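Rosteo 39-piece screwdriver and bit set: four months of flat-pack, hinges and one old boiler cover

Most screwdriver sets sold for home use fail in one of two places. Either the tips are soft and round over on the first stubborn screw, or the handle is shaped for a shop display and turns in the hand once any real torque goes through it. The Rosteo set sits in the middle of the price range, so I bought it with modest hopes and have used it for ordinary household work since March. The notes below cover the fixed drivers first, then the bit holder, then the case.

What you get

The count of 39 on the sleeve includes everything down to the magnetiser. Six of those pieces are full-size drivers with fixed blades: three slotted, two Phillips and one Pozidriv. There is a stubby, a ratcheting bit holder, an extension bar and the magnetiser. The rest is 25 mm hex bits in a plastic rail, plus two adaptors for small sockets. I would rather have had fewer bits and a second Pozidriv driver. Nearly all furniture fittings and wood screws sold in Britain are Pozidriv, and PZ2 is the size that wears out. Rosteo supplies a single fixed PZ2 and covers PZ1 and PZ3 with bits only.

The sleeve gives the blade steel as chrome vanadium and does not quote a hardness. I have no means of testing that at home. What I can report is wear.

Tip fit and wear

Fit matters more than hardness in most jobs. A driver that fills the recess will shift a tight screw with less effort and less damage than a harder one that rocks about. I tried the PZ2 in new wood screws from two packets, in the cross dowels of a Sorkard bookcase, and in the hinge screws of a kitchen cupboard put up before I moved in. In the new screws it seated fully and would hold a 50 mm screw out level without the magnetiser. In the old hinges, where the recesses were full of paint, I had to clean them out with a scriber before anything would seat, which is no fault of the tool.

The Phillips drivers are less good. PH2 is fine. PH1 has a slightly blunt point that bottoms out before the flanks meet the recess, and it cammed out on a light switch faceplate at a torque I would call low. A file would cure it, though I haven't bothered.

The slotted blades are ground parallel near the end, as they should be, and do not wedge themselves up out of the slot. After removing 16 brass slotted screws from a boiler cupboard door, the 5.5 mm blade showed a faint bright line at one corner and no twist. The screws came out with their slots intact. My previous slotted driver of the same width would have chewed at least a couple.
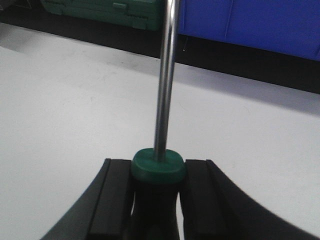
Dowling asked whether the shafts are long enough to clear the lip on deep door closers, and said that the last set bought for that job was fine in every respect except reach, so the handle fouled the cover plate and the screw had to be started at an angle. The PZ2 blade is 100 mm and should clear most domestic closers. On the heavier sort with a boxed cover I would use the bit holder with its extension, bearing in mind the play described further down.

Handles

I measured the handle of the PZ2 at 34 mm across its widest point. That suits a medium to large hand. Someone with small hands will find it bulky, particularly on the small slotted driver, which uses the same moulding at very nearly the same width. A thin blade on a thick handle makes it easy to put too much torque through a small screw, and I sheared the head off a brass one that way in the first week.

Grip when dry is very good. With a trace of oil on the palm it drops off, but it never reached the point where I wanted gloves. White spirit on a rag cleaned the handles without softening them. Emulsion paint peels off once dry. Gloss does not.

The end of each handle is domed, and sits well in the palm when pushing down. There is no hex bolster under the handle, so you cannot put a spanner on the blade to free a seized screw. At this price I would expect one on the larger slotted driver at the very least, and its absence rules the set out for much outdoor ironwork. The blades do not run through the handle either, so these should not be struck with a hammer.

Ratchet and bit holder

The ratchet is the weakest part of the set. It has the usual three positions, forward, locked and reverse, set by a collar. The collar is stiff and the markings are moulded in the same colour as the body, so they can't be read in poor light. I have ended up setting it by feel. The mechanism is coarse. Working in the corner of a cabinet, where the wrist can only swing through a small arc, it quite often fails to pick up the next tooth and the screw goes nowhere.

Back-drag is also high. With a screw only just started in softwood, the return stroke winds it out again unless you pinch the shank. Locking the ratchet and regripping is quicker until the thread has bitten.

Bits are held by a magnet alone. It is strong enough for general use, but the socket is a loose fit, and fitting the extension doubles the wobble. At full length I measured 3 mm of side play at the tip. For driving long screws this makes no difference. For small hinge screws near a finished surface it does, and I have a short scratch in a wardrobe door to show for it.

The bits themselves are average. One PZ2 bit lost its corners after a weekend of decking boards in a drill driver, which is hard use, and I would treat the supplied bits as hand tools and buy impact-rated ones separately.

Case and storage

The case is blow-moulded, with a press-fit recess for each piece. The recesses for the fixed drivers are too tight when the case is new and cold, and the stubby had to be levered out with another driver. They have eased with use. The bit rail clips in under the lid and stays there. Sizes are stamped on the bits but not beside the slots in the rail, so returning them in the right order takes patience. I wrote them on with a paint marker.

The hinges are thin strips of the same plastic as the lid. They are sound so far. The latches are stiff enough that the case can be carried by its handle without spilling, and I have dropped it down a short flight of steps with only a scuffed corner.

Against the alternatives

The Wenow set costs roughly a third more. It has hex bolsters, a finer ratchet and a second Pozidriv driver, and does without the loose bits altogether. If most of your work is fitting hinges, locks and shelves, the extra money is well spent. The Jaiswal set is cheaper and I would avoid it: I borrowed one to compare, and its PZ2 had visible rounding after a single flat-pack wardrobe.

Rosteo also sells the six fixed drivers on their own in a cardboard tray. They are the same tools. You lose the ratchet, the bits and the case, and pay a little over half the price. That is the version I would buy now, with a decent bit holder from elsewhere.

Scores

Fixed drivers: 8 out of 10
Ratchet and bit holder: 4 out of 10
Bits: 5 out of 10
Case: 6 out of 10

Spares: the ratchet and the bit rail can be ordered separately from Rosteo. Single fixed drivers cannot, so a lost PZ2 means buying the tray again.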